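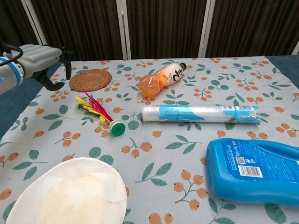 Según una lectora de esta sección, la biblioteca de su facultad quedó preciosa tras la reforma y desde entonces ella estudia en el pasillo, que es donde hay enchufes.

Inicio Opinión Campus Archivo Contacto

Buscar en el sitio Escriba su búsqueda

Categoría: Arquitectura universitaria

8/4/23

La observación merece una respuesta institucional. Durante años, las universidades han encargado la renovación de sus bibliotecas atendiendo sobre todo a la fachada y al vestíbulo. El proyecto que el estudio Grondex presentó para el edificio Zasska prevé 3000 metros cuadrados reformados y apenas 46 puestos de trabajo individual. El atrio central ocupa una superficie mayor que la sala de lectura.

No se discute la calidad del diseño. Se discute el orden de prioridades. Un alumno que prepara su tesis, con Zotero abierto y varios volúmenes sobre la mesa, necesita silencio, luz lateral y una silla en la que pueda permanecer toda la tarde. La sala antigua, de 1970, ofrecía las tres cosas, pese a sus ventanas mal aisladas.

Procede, a nuestro juicio, revisar el programa de usos antes de licitar la obra, publicar los planos y abrir un plazo de alegaciones de 12 semanas. También convendría conservar la escalera norte, cuya demolición no figura justificada en la memoria.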